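Moving the bedroom around

I finally switched the bedroom and the office last weekend. The office was the bigger room and I only used it for paying bills, so it made no sense to keep sleeping in the small one.

The bed had to come apart to get through the hall. I kept the bolts in a coffee mug and still ended up 2 short. Sunita Van Dusen lent me her socket set and stayed to hold the headboard, and we had it back together by dinner.
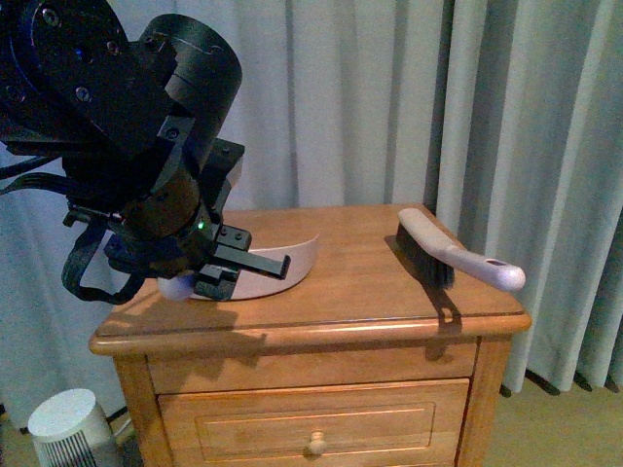

Sleep has been better so far. The new room faces the back, so I don't hear the 13 bus anymore. It does get colder at night, and I've gone back to the heavy blanket I normally put away in April. The radiator knocks when it comes on. I bled it once and will try again before I call anyone.

I was quoted $400 to have the floor sanded and said no for now. There is a dark patch where the old desk stood, but the rug covers most of it.

Next is the closet. The rod sags in the middle and needs another bracket. Heiðrún Egilsson says she has a spare one in her garage, if she can find it.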